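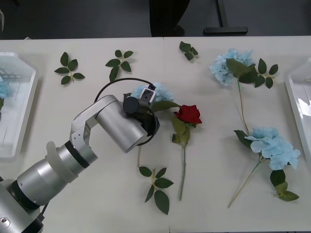
Incidencia 559: hojas sueltas y tallos que no se sostienen en ramo artificial
Publicado el 15 de septiembre de 2018 por Soporte Plavance

Estado: abierta
Material: hortensia azul pálido, rosa roja de tallo largo, ramitas de hojas verdes
Jarrón: Ollau, 315 mm de alto, boca de 90 mm

Síntoma. Al montar el ramo, la rosa gira sobre su tallo y la flor queda mirando a la pared. La hortensia se vence hacia el borde. Las ramitas de hojas se hunden en el jarrón.

Comprobaciones.
1. Se vacía el jarrón y se extiende todo sobre mesa blanca. Las ramitas, separadas de las flores.
2. Tallo de la hortensia: fino, sin deformación. Baila en la boca.
3. Tallo de la rosa: recto. Descartado como causa.
4. Ramitas: la más corta no llega a la rejilla interior, situada a 155 mm del borde.

Causa probable. Boca demasiado ancha para dos flores sin relleno.

Medida provisional. Colocar espuma seca Rusis hasta la rejilla. Clavar primero la hortensia, después la rosa, y fijar las ramitas al tallo de la rosa con cinta verde. No cortar tallos.

Pendiente: repetir con el jarrón Pesonen, de boca estrecha.

Compartido 3 veces | 2 comentarios

tallo_seco: Mismo problema con peonías. La cinta aguanta, la espuma se desmigaja.

mirto22: ¿Sirve la espuma para flor natural o tiene que ser la seca?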